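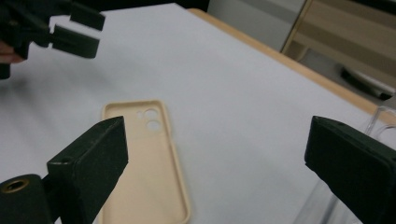

1/ ok so I've been meaning to write up the great phone downgrade. The short version is I spent the fall trying to use my phone less, and a few of you asked how it went, so this is a thread. It's long. Get a drink.

2/ Background for anyone new: I work from home, I live in Berstead, and in September I looked at my screen time report and it said I'd picked the thing up 78 times before lunch. Before LUNCH. I hadn't even had a weird morning. That was a regular morning with two meetings and a sandwich in it.

3/ I've tried all the usual stuff before, by the way. Grayscale (lasted a weekend, then I wanted to see a picture of a couch). App limits (I know my own passcode, so that was always going to be a short fight). Putting it in a drawer, which mostly taught me how the drawer sounds.

4/ What I wanted this time was a setup where the phone has a place, like a landline did. We had one on the kitchen wall growing up, with a cord that reached as far as the fridge, and you talked for as long as you could stand to lean on a fridge. I think that was a pretty good system!

5/ So rule one was that the phone lives on the shelf by the front door. It charges there and it sleeps there. If I want to look something up I have to walk to the hallway and stand there like I'm waiting for a bus. You would be amazed how many things I don't need to look up.

6/ Rule two was ringer ON. This was the scary one. I've had my phone on silent since college, and it took me a full day to even find a ringtone I didn't hate. I went with the one that sounds like an old office. The first time it rang I yelled.

7/ Rule three: everything the phone does has to get a replacement, or I'll just go back for it. Alarm clock, timer, flashlight, notepad, music, camera, calculator. I wrote the list on the back of an envelope and went shopping in my own closets first.

8/ The alarm clock was the best swap by a mile. I got a little battery Zeltine at the thrift store, cream colored, one button, and the tick is quiet enough that I can sleep next to it. I wake up and there is no news in it. Just the time. I can't overstate how nice it is to wake up and only find out what time it is.

9/ The timer was harder. I cook a lot and I was using the phone for three timers at once. Now I have the oven timer, the microwave timer, and a wind-up tomato. The tomato runs fast. I've burned nothing but I have eaten some fairly firm potatoes.

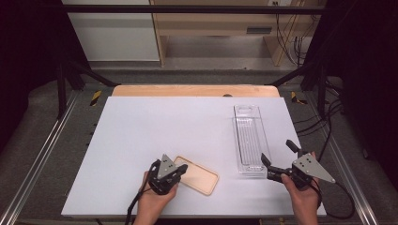 and the thing with potatoes is you can just put them back in, so I'm calling the tomato a success. I did buy a second one for the upstairs and it runs slow, so between the two of them I'm right on time.

10/ Music. I dug out my old Oprea radio and it gets four stations, and one of them is a man reading farm prices. I love him. I have no farm. I now know what soybeans are doing and I have opinions on it, and I brought it up at a birthday dinner and everyone was very patient.

11/ Maps were the real problem. I thought I knew my own town and I do not. I've been following the blue dot for so long that I could get to the dentist but couldn't tell you what street it's on. So I got a paper map from the gas station (they still have them, behind the counter, you have to ask) and I stuck it to the inside of the pantry door.

12/ Before I go somewhere new I look at the map and write the turns on a sticky note and put it on the dash. I've been lost twice. One of those times I found a bakery, so really I've been lost once.

13/ The notepad thing surprised me. I carry a small one in my coat now, and the stuff I write in it is so much dumber than I thought it'd be. Last week's page says "ask about hinges" and "soup??" and then a drawing of a fence. But I do go back and read it! I had 12 years of notes in my phone and never opened a single one.

14/ Things that did NOT work: banking. The bank wants to send me a code every time I breathe. I'd sit down at the computer, type my password, hear the phone ding in the hallway, run to the hallway, run back, and it had timed out. I have done this in socks on a wood floor. I now do all my banking standing up at the shelf — laptop balanced on the shoe rack — and it isn't dignified but it's quick.

15/ Also did not work: group chats. I told mine I'd be checking in after dinner and everyone was lovely about it, and then I'd show up at 7 pm to a hundred and something messages about a plan that had been made, changed, and canceled. I've learned to start at the bottom and work up until it stops making sense.

16/ Also also: parking. Half the meters downtown are app only. I've got no fix for this one. I bring the phone, I pay for parking, I put it in the glove box, and I feel like I've left a dog in there.

17/ People ask if I got bored and yes, wow, yes. The first 11 days were mostly just boredom in different rooms. Waiting for the kettle was the worst one. I used to get through a whole argument between strangers while the kettle boiled. Now I wipe the counter or look at the bird feeder. There's a jay with a bald patch that shows up every afternoon and throws all the good seed on the ground.

18/ After that it got easier, or I got slower, I'm not sure which. I finished a library book for the first time in ages. I took the bus out to Tullano just to see it, with a sandwich and the notepad and no headphones, and I listened to a couple debate whether to get a second freezer for 40 minutes. (They should. They have the room in the garage.)

19/ My evenings got weirdly long too. Dinner's done, dishes done, and it's still 7:30? Who knew there was so much of it. I've been doing a jigsaw on the dining table and I've gotten very bossy about where people put their cups. 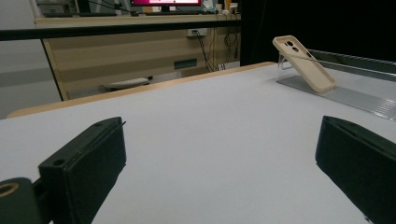

20/ Quick answers to the questions from last time!

Do you have to buy a flip phone: no. I looked at them, and I'd still need the regular one for the bank and the parking, so then I'd own two phones, and that felt like going the wrong way.

What about emergencies: the ringer is on, loud. I'm easier to reach now than I've ever been. My family has commented on it, not always kindly.

What about photos: this is the one I go back and forth on. I miss having it on walks. I borrowed a little point-and-shoot and I keep forgetting to charge it, so November is basically undocumented. There was a really good fog and you'll just have to believe me.

Do you post from the shelf: I'm posting this from the computer, sitting down, like it's 2006. I typed it all out in one go and my tea's cold.

21/ Current numbers, for the person who wanted numbers: I looked at the report this morning and the before-lunch pickups were at 2. One was the bank. The other one was me checking the report.

22/ I'm keeping the shelf and the clock and the map. I'm dropping the no-headphones thing for long bus rides — the freezer couple were a lucky draw, and the ride after that was a man clipping his nails. If anyone knows a kitchen timer that keeps time, my replies are open, and I'll see them after dinner.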